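The manipulation group at Irkari is looking for 2 paid participants to teach a robot arm by remote control, starting in February.

Our last study found that policies trained on 50 careful demonstrations did as well as policies trained on 100 hurried ones. We want to know if that holds for people new to the work. 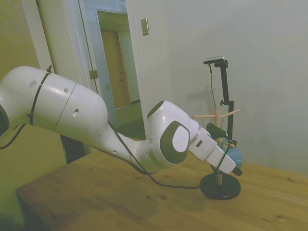
Sessions run 30 minutes, with breaks between them. No robotics background is needed, but you should be comfortable repeating one small task many times.

**The task:** mugs and a mug tree, one arm, one table.

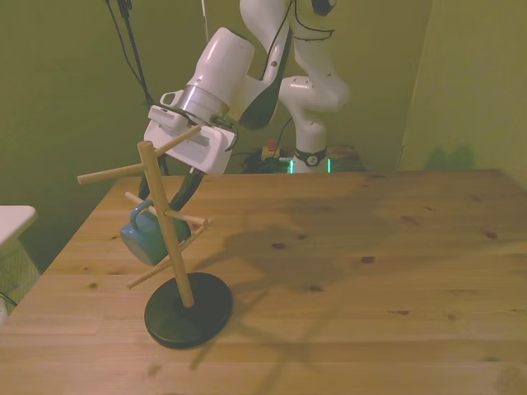
*Gripper at the mug tree, Golano study.*

To apply, write to Roswitha Gasser and list the hours you are free.

Posted 2018-10-02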